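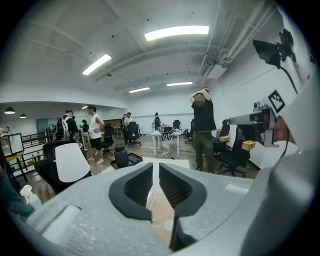
Zarbridge desk lamp, six months of use

I bought this lamp in May, after my old one started to flicker. I translate manuals at home, mostly in the evening, so a desk lamp is for me a working tool and I look at it more than I would like. It cost 53 dollars in the shop of Moretti, where they let me switch it on and off as long as I wanted.

The light itself is very good. There are 6 steps of brightness, and the lowest one is really low, enough to read a page when another person is sleeping in the same room. The color is a little yellow. I prefer this in the evening, but for paper with small gray print I must go to step five, and then the head becomes quite warm to the hand.

The arm has 2 joints. The lower joint is strong and stays where I put it. The upper one was already getting loose in the second month – the head slowly goes down during a long evening, and I push it up again without thinking. There is a screw under a plastic cap. After I tightened it, the problem was gone for some weeks and then it came back.
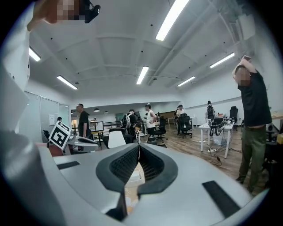
Flultositz wrote under my first short note on this lamp that the screw only holds if you put a thin rubber washer behind it, and that the clamp version has a different joint which does not sink at all. I tried the washer. It is better now, I must say, although the arm moves with a small noise.

What I do not like is the switch. It is on the cable, close to the plug, so in my case it is behind the desk. The older Raju lamp of my sister has it on the head, where the fingers find it in the dark. I also wish the cable was longer, I had to move the desk closer to the wall.

The base is heavy and has felt under it – no scratches on my table so far.

I give it four stars from five. For the clamp version maybe I would give more, but I did not try it.

November 7, 2019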